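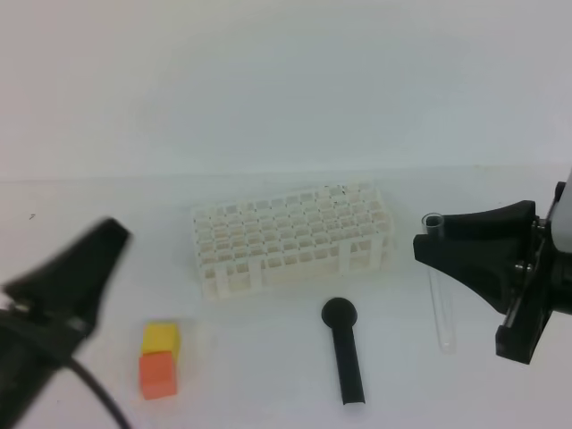 *The white rack, two foam cubes and the round-headed tool on the table at Plestville.*

I went out to Plestville in June to talk about a shelf label. That was the plan, anyway. I'd been told there was a woman at the Provwood supply room who could find any piece of small plastic you asked for in the time it takes to tie a shoe, and I wanted to know how she'd set the place up. We ended up talking for most of an afternoon, mainly about racks (and a bit about lunch).

She didn't want her name in this, which suits her. "Put 'the woman with the labels,'" she told me. "That's who people ask for."

Provwood runs a lending room for school science teachers. You come in, you sign for a box of stuff, you bring it back when the unit is over. Test tube racks, measuring cups, foam blocks for building and weighing, stirrers, funnels, trays. It's in the back half of a building that used to sell carpet, and it still has the long front window and the awful doorbell.

The first thing I asked about was the white rack, because I kept seeing ones like it and I'd honestly never looked at one closely.

"People think a rack is a rack," she said. "It's a grid with another grid under it. The top one keeps the tube from falling over and the bottom one keeps it from swinging. If you only had the top, every tube would lean and you'd be fishing them out at an angle all day."

I asked if the square openings mattered. I'd pictured round ones, I guess from cartoons.

"Square is friendlier. A round tube in a square hole touches on the sides and leaves you the corners, so water has somewhere to go when you rinse it. And kids can get a tube back in without lining it up perfectly. I have round-hole racks too, and I like them fine, but they come back stickier."

White is the one thing she'd change. White racks on white tables are her daily complaint, and she laughed at herself while making it. "I bought the tables. I bought the racks. I have no one to be mad at." She's walked right past an empty one more than once while looking for it. With tubes in it, no problem, but empty it sort of melts into the tabletop until you catch the shadows.

Her fix, so far, is a strip of blue tape along one end. The tape peels off in the wash. She puts it back on. I asked whether she'd thought about painting the tables and she gave me a look I won't describe.

The Kopecký box is what she's proudest of. That's the room's name for a mixed kit, one that goes out to the youngest classes, and it's named after the brand of cookie tin the first one was packed in (the tin is long gone, the name stuck). A rack goes in the bottom, foam cubes go in a pouch, and a flat tool or two gets slid down the side.

"Foam cubes are the best thing I lend," she said. "They're quiet! You have no idea what wooden blocks do to a teacher by two o'clock. And little kids stack them first thing, always, before anybody has told them what the lesson is. So I tell the teachers, let them stack. Give it five minutes. Then start."

I did try stacking some while she took a phone call. They're so light that they never land quite square, and you end up nudging the top one with a fingertip and making it worse. I asked about the colors when she got back.

"Bright ones come home. I had gray foam once, a whole bag of it, and it went under radiators and behind bookcases and that was the end of the gray foam. Yellow, orange, red, I get those back. A janitor can see a yellow cube from the door."

Then there's the black tool with the flat round head, which I'd taken for something out of a kitchen drawer. She calls them paddles. The teachers call them spatulas, and the request forms have both, plus "flipper," plus one form that only has a drawing on it.

"I gave up on the proper name. They lift, they scrape, they push things around a tray. I store them with the head pointing away from you so the handle's what you grab. That's the whole system, really. What do you want your hand to land on?"

That turned out to be the part I'd come for. Every label in the room is written from the point of view of somebody in a hurry with one hand free. The big word is what you'd shout across a classroom. The small print is what goes on the form. So a shelf will have SPATULAS in marker, and under it, in pen, "paddle, flat, round head, also flipper." She keeps a notebook of what people call things and adds to the small print whenever a new one turns up.

She ordered 1000 blank labels from Porkemar when the room opened, thinking that would be a lifetime's worth. It wasn't. "I rewrite them. If I see someone stop in front of a shelf and frown, the label's wrong and I do it over." She's on her second pack of 1000 now and already rationing the large ones.

I asked what a new lending room should do first, if some other town wanted to copy this one. She thought it over while pressing a bit of tape back down with her thumb.

"Clear a table. One big table, and keep it for checking things in. People want to put the coffee maker there. Don't let them. You set the stuff out, you look it over, you see the specks you missed when you washed it, and then it goes on the shelf. Without the table you're checking things on your knee."

The room opens at 8, and she says the first hour is the best time to come if you want a hand choosing. Bring a bag of your own. She's out of boxes again.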